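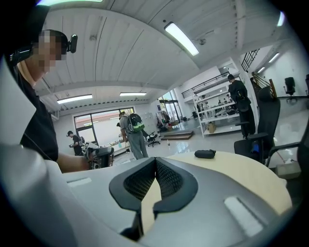

Tips from the Bangera open day

Bangera opened its robot workshop in Prestham to the public one afternoon in December, and 17 of us went along expecting to be replaced. We came home with advice on crockery. The main event was a go with the hand-held grippers. You hold one, you pick things up with it, and the recordings are used to teach a robot arm to do the same. It is humbling to lose an argument with a sponge at my age, but a fair bit of what the staff told us works just as well at the kitchen bench, so I wrote it down on the back of the parking notice.

Clear a landing spot first
Before you pick anything up, decide where it's going. The staff were strict about this. At home it means moving the mail before you take the roasting dish out of the oven, and not doing the slow waltz with hot lamb that my family calls Christmas.

Grip low on tall things
Oil bottles, vinegar, the big jar of flour. Take them below the middle and they stop swinging. I had been lifting the olive oil by the neck for decades and blaming the bottle.

Line your tongs
The grippers have a dark mesh padding inside the V where the object sits, and I have been envious ever since. For the shed, a bit of non-slip drawer liner held on with a rubber band does nicely on the jaws of a clamp. For the kitchen, buy tongs with silicone ends. Don't put drawer liner anywhere near a frypan. I mention this for a friend.

Soft bags want a flat hand
A bag of rice picked up by the corner will always find the weak seam. Slide underneath and lift. We practised on 250 g bags, and I can report that rice travels a long way on a shiny floor.

Slow down for the last bit
Most drops, according to Saqib Hashmi, who ran our session, come in the final few centimetres, when you've already started thinking about the next thing. He had 1,284 recorded pick-ups to go by. I had a chipped gravy boat, and we reached the same finding.
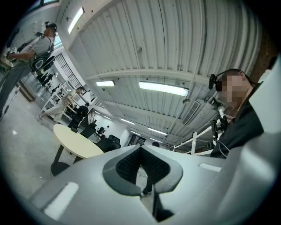

Lonlow Kitchen and Shed Circle - Tips Page

Mind your cords
Anyone wearing a head camera learns quickly where the cable is, usually by standing up. Same goes for the stick mixer and the hedge trimmer. Run the cord behind you or over the shoulder, on the side you're not working, and unplug before you go looking for the attachment.

Work at one small table
A little round table makes you put out only what you need. Our long bench at home holds a toaster, two dead torches and a bowl of keys to houses we no longer live in. I now chop vegetables on the card table and get dinner on sooner.

Put it back the same way round
Handles to the right, labels out. A robot that has learned the mug one way can be thrown by the mug the other way, and so can my husband.

Tip for the next visit
Wear flat shoes and eat beforehand. The biscuits went early. The Vestadberg bus, route 413, stops at the corner, and the driver will wait if you wave something at him. Bring reading glasses if you want to try the small screws, and leave the gravy boat at home.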